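Sorting bins – how do you get stains off sheet metal?

Forum: Sheds, Garages and Storage
5 September 2024

poonfy
Hi all, first post in this section. We've got a couple of grey metal bins with sloping sides that sit on a timber tabletop and end up holding whatever doesn't have a home. At the moment it's a ball, a water bottle, a squeeze bottle, a squashed can, the usual. I don't mind the odds and ends, it's the metal I'm cranky about. One wall has brownish-red drip marks running right down from the top edge.
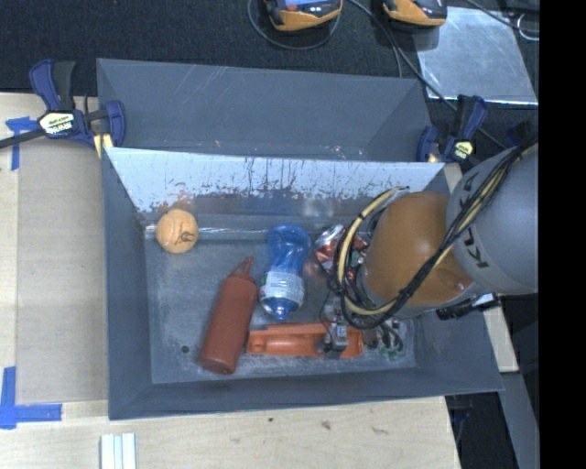
I've had a go with dish soap and a green scourer and got nowhere. Before I ruin it, is there something gentler than sandpaper that'll shift marks like that? And do I need to coat it after? I'd like it looking decent by December.

sol_kowalczyk
Could be rust, could be sauce, could be anything. Wipe a hidden bit with white vinegar on a rag, leave it 10 minutes and see what colour comes off. If the rag goes orange you've got your answer. Rinse it well and dry it straight away, mind!

Wanda E
Vinegar on galvanised? No thanks. It'll dull the coating and then you really will have rust. I'd use bicarb paste and a soft nylon brush and plenty of patience.

sol_kowalczyk
We don't know it's galvanised, Wanda. And I've done mine with vinegar for 20 years (well, the same two tubs) and they're fine.

Wanda E
Yours live in a dry shed in Ambrose, mine are practically on the beach. Not the same thing at all – salt air gets into any spot where the coating's gone.

farzana_z
Can I ask the obvious one, is the squeeze bottle empty? I had a sauce bottle leak in a tray once and the mark looked exactly like rust. Came off with hot water in the end, after I'd bought a tin of Cladus paste for nothing. Also, I'd pull the can out. The dregs in those go sticky and then everything's stuck to everything.

poonfy
Good thought, I'll check the cap. I did the vinegar test down low and the rag came up a bit grey, no orange, so I'm none the wiser. Had another look in daylight too and there's a shiny worn patch along the upper part of the wall, sort of silvery white with dark streaks through it and ragged at the bottom. Is that the coating going, or just years of things sliding down the side? There's a little round hole in the floor as well, so at least I can rinse it out.
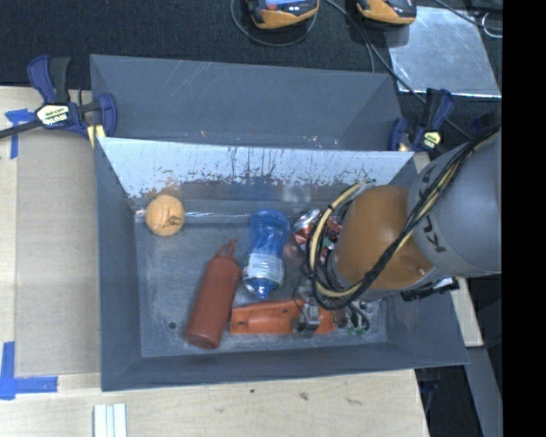

Jarmila
Looks like wear to me, but I'd treat the ragged bits as bare metal to be safe. Clean, dry, then a very thin wipe of clear wax. I use the Nidivton one and do it again when I remember. Don't paint it! Anything you drop in will chip it and you'll be picking flakes off your stuff forever.

Wanda E
Agree with Jarmila on the paint. Disagree on the wax, it grabs dust. A rubber mat in the bottom would do more good than any of it.

Jarmila
A mat over the hole? Then your water's got nowhere to go.

Wanda E
So cut a hole in the mat.

farzana_z
Zorkasmont do a ribbed one you can trim with scissors, I've got it under the dog bowls.

poonfy
Ha, ok. Bicarb first, then I'll try wax on one bin and a mat in the other and report back.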